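Last updated 12/13/24

# Urnska pantry notes

A small dataset of what people keep in their kitchen drawers and cupboards, and how long it sits there. Entries come from households in two towns, Urnska and Plorkitska, and were typed up from paper sheets.

## What's in it

- `items.csv` – one row per item, 140 rows
- `homes.csv` – one row per household, 13 rows
- `places.csv` – the list of storage places used on the sheets

Items and homes are joined on `home_id`. Dates are month and year only. Most sheets were filled in during November.

## Columns worth knowing

`place` is one of drawer, shelf, bin or counter. `opened` is yes, no or blank. Blank means the person skipped the box, so don't read it as no.

`months_kept` uses 99 for "can't remember". Filter those rows out before you take an average.

## Known problems

Snacks and cleaning things often share a drawer, and the sheets had only one line for each drawer. We split those lines by hand. The Plorkitska sheets used an older form with no box for package size – `size` is empty for all of them.

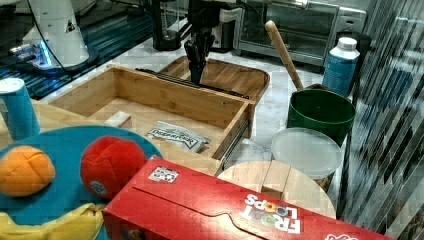
Spelling of brand names follows the sheets and has not been fixed. If you need clean names, use the `brand_group` column, which is filled in for Urnska only.

## Use

Free to copy and change. Please keep the file names as they are, and open an issue if a row looks wrong.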